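Matt topcoat drying darker in the middle of a tabletop: overcoat or sand back?

Posted in Finishes and Coatings
2,178 views

Rin Fujimoto

I am refinishing a table with a solid top. The old finish was an oil of unknown make, which I removed with a card scraper and then sanded through 120, 150 and 180 grit. The dust was taken off with a vacuum and a cloth dampened with white spirit. I left it overnight before doing anything else.

The coating is Emier water-based matt, clear, applied with a short-pile roller. I put on 2 coats, with an evening between them and a light rub with 300 grit before the second. The room is unheated during the day and gets to a normal temperature by the evening. It is November, so the air in there is fairly damp.

The first coat dried evenly. The second has left a band across the centre which looks darker than the rest when viewed from a low angle. From directly overhead I can hardly find it. It feels the same as the surrounding area, and a fingernail leaves no mark on either.

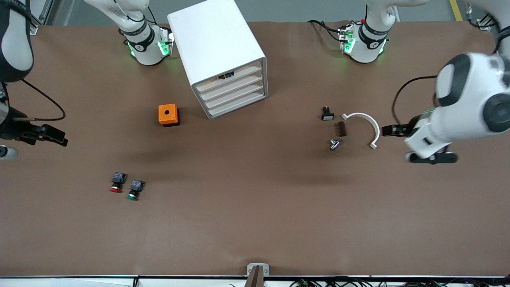

I would like to know whether a third coat will even this out, or whether the second has to come off first. The tin says only "do not overwork" and gives a recoat time of four hours, which I exceeded by a wide margin. I stirred the tin at the start of the job but I did not stir it again before the second coat, and I suspect that may matter.

I also have most of a tin of Drallari satin, left from a set of shelves. If the answer is to change product I would prefer to use that up, provided the two are compatible.

Last edited to add: the roller sleeve was new for the first coat and washed for the second.

3 replies, sorted by oldest

Coman

It will be the stirring. Matt finishes contain a flatting agent, usually a fine silica, and it settles. If you pour from the top of a tin that has stood for a day you get a coat with less flatting agent in it, so it dries with more sheen. More sheen means less scattered light, and at a low angle that reads as darker.

The reason it shows in the middle is probably how you loaded the roller. Most people start in the centre and work out, so the first and fullest load went there. By the time you reached the ends you were rolling out thinner material.

Test before you do anything. Put a lamp at one end of the table, level with the surface, and look along it from the other end. Then move the lamp to the opposite end. A difference in sheen will change as the lamp moves and may reverse completely. A true colour difference stays put. If it stays put, the fault is in the wood or in the oil you took off, and another clear coat will not help.

If it is sheen, you don't need to strip anything:

Leave the second coat to harden for a week, longer if the room stays cold.
Rub the whole top with a grey abrasive pad, along the grain, until it looks uniformly dull.
Wipe down with a barely damp cloth and let it dry.
Stir the tin from the bottom with a flat stick for several minutes. Do not shake it.
Pour what you need into a tray and stir the tray too if you stop for any length of time.
Roll one end to the other in full-length strips, keeping a wet edge.
Finish each strip with a single light pass in the same direction, and then leave it alone.

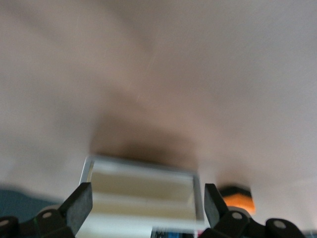 Damp air slows the drying, which gives you a slightly longer open time. It also means you should not judge the result the same evening. Water-based matt often looks patchy until the last of the water has gone, and in a cold room that can be well into the next day.

A washed sleeve is fine if it was spun out properly. One that is still holding water will thin the coat wherever you put it down first — which, again, may well have been the centre.

Castarum

had this on a worktop, just put another coat on and it went away. didn't sand

Rin Fujimoto

Thank you both. I did the lamp test. With the lamp at the window end the band is darker than the rest, and with the lamp at the door end it is slightly lighter, so I take that to be sheen.

I have checked the tin, and there was a soft layer on the bottom which took some effort to lift. I will wait the week and follow the list. Is there any objection to the Drallari satin on top in place of the matt?

Coman

Only that you would have a satin table. Both are water-based acrylics if yours is the interior version, so adhesion should be fine over a rubbed surface, but try it on the underside first. Satin shows roller marks and dents more readily than matt does. If you like the present look, stay with the Emier and stir it.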